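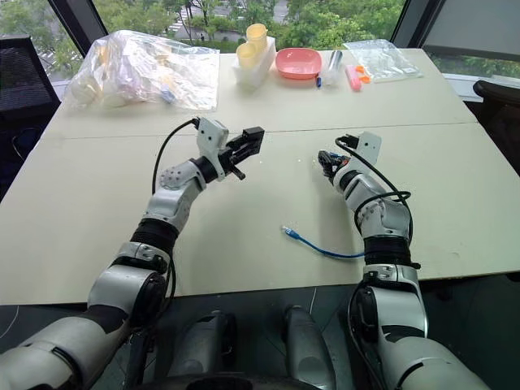 Photo: Isla Urquhart

Bikulell two-part worktable, long-term review
By Isla Urquhart
Filed under: Furniture, Workrooms

I have been meaning to write up the Bikulell since July, and every time I sat down to do it I ended up using the table for something else, so I suppose that tells you which way this review is going to go. It's a big, plain, pale beige worktable that comes as two separate sections, and you push them together to get one large surface. I paid 1,076 dollars for the pair, delivered, and I winced when I did it. I wince a good deal less now.

Let me start with the color, which I nearly got wrong. I had my heart set on the dark gray and Struan Cairns, who shares the workroom with me and has much better sense about these things, talked me into the beige. He was right and I've told him so (once!). Small things are so easy to find on it. If you put down a short network cable, one of those thin blue ones with the clear plastic connector on the end, you can spot it from the doorway, and on my old brown desk I would have been patting around for it with both hands. Dust is another matter. Little pale specks more or less melt into the top, so it tends to look cleaner than it is, and you'll have to decide for yourself if that's a good point or a bad one. I've decided it's a good one.

Now the seam, which is what everybody who wrote to me after the first short post wanted to know about. Yes, there's a seam. It runs straight across the tabletop from side to side, and it's faint, but it is there and you will see it in most kinds of light. I can slide a mug over it without a bump, and a sheet of paper goes across happily. Writing across it with a ballpoint is less nice, you do feel the line, so I keep my notebook on the near side. I've also come to treat the seam as a sort of border. The household bits and pieces live in a row along the far edge, and the near section is for whatever is going on that day. I never planned it like that, it's just how the table seemed to want to be used, and it has done more for my tidiness than any number of storage boxes.

Putting it together took the two of us most of a Thursday afternoon, and I'd set aside the same if I were you. The legs are simple enough, two bolts each, all the same size. Getting both sections level with each other is the fiddly part. Each foot has a little screw adjuster, and there are 8 of them between the two halves, and of course when you turn one the corner opposite starts to complain. We used a spirit level and then a marble, and the marble was better. The instructions cover this in one sentence and a drawing I still don't understand.

The sections come with two clips that hold them together underneath. They're a bit mean. Ours worked themselves slack after a few weeks, and I replaced them with a sturdier pair from Clirklow that cost next to nothing and haven't budged. I really think a table at this price should come with decent clips in the box, and I said as much to the people at Grurnport, where I bought it. They were very kind about it and sent me another set of the same ones.

I did try the Moncrieff before this, the one-piece table that gets recommended everywhere. It's lovely to look at and there's no seam to think about, but each section of the Bikulell is 51 inches long and narrow enough to go up our stairs on its side, and the Moncrieff had to go back because it got as far as the landing and stayed there for a night.

Complaints, then: the clips, the instructions, and the edges, which are a touch sharper than I'd like if you lean your forearms on them for hours. I'd also love a few more inches of depth. I'd still buy it again, in the beige, and I'd order the better clips on the same day.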